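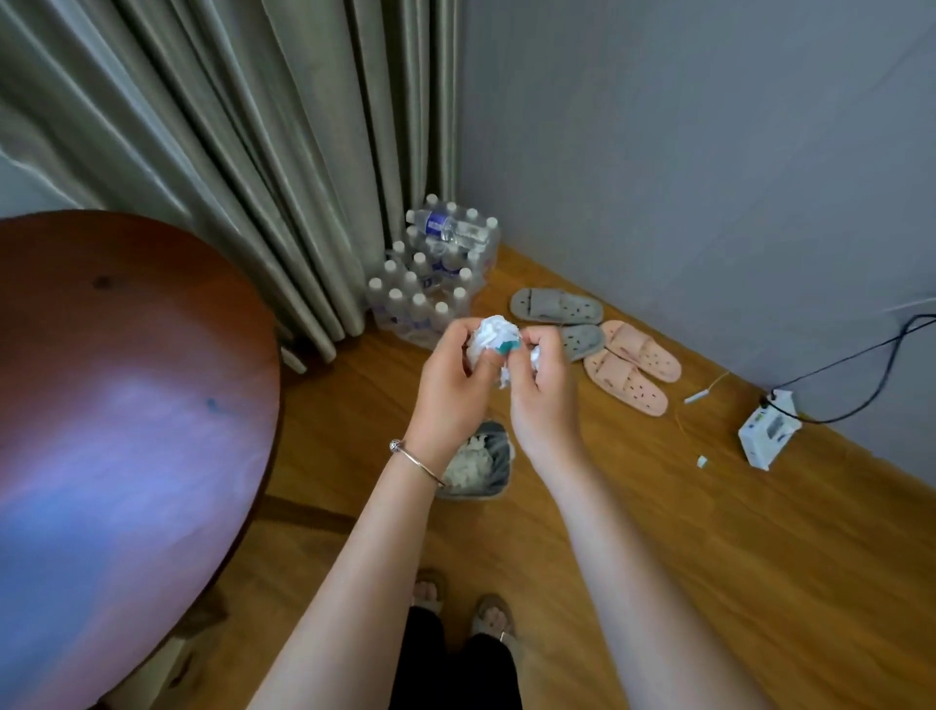
Wollcombe Allotment and Garden Club: notes from our spring meeting, Apr 29, 2023

Hello all, Ailbhe here, scribbling the minutes again because Jovita has her hands full with the seedlings. Sorry they're a bit long, we did go on!

Who came

Natalia Galindo (in the chair), Faustino Robles, Marisol Robles, Jovita Villalobos, me, and a good turnout from the Cukalside plots. 32 of us in all, which meant fetching the benches in from outside.

Last time's minutes

Agreed, with one change. I'd put that the bottom gate would be painted green. Faustino says blue, and he's the one with the tin, so blue it is.

Water

This took up most of the first hour. The tap by the Cukalside hedge is still dripping and the trough under it has a slow leak too. Faustino has had a price of 84 pounds for a new tap and fittings and we all said yes, get on with it. He'd like someone to hold the other end of the pipe and I said I would (I may regret this). Marisol asked again about water butts. We've got room for two more behind the shed if the old pallets go, so please take any you want before the next work morning. After that they'll be broken up.

Plant sale

Jovita has almost 25 trays on the go and they're looking lovely, apart from the leeks, which were sown in March and have sulked ever since. We had a long chat about prices. Tomatoes stay the same as last year and the squashes go up a little. Natalia wanted to give the beans away free with anything else and there was a bit of back and forth about that, but in the end we went with it. Labels please, everyone! Last year I took home a "courgette" that grew into a very fine pumpkin.

Marisol is doing teas. She needs cakes, and at least one without nuts. Can whoever borrowed the big urn let her have it back?

Empty plots

Plot 16 has come free. It's mostly couch grass at the far end but the rhubarb is well worth having. The next name on the list has been to look and would like half, so we agreed to split it down the middle, with the rhubarb on the path side. Natalia will write to them both.

Bonfires

Same rules as before, only after dusk and not when the wind is blowing towards the houses. We've had one grumble from a neighbour and Natalia went round with some purple sprouting, so all is calm.

Anything else

Someone has left a pair of wellies in the shed, size six, with daisies on. They're on the hook by the door.

Jobs

Faustino and me: tap.
Jovita: sale table and trays.
Marisol: teas and cake list.
Natalia: letters for plot 16.

We'll fix the next meeting once the sale is over.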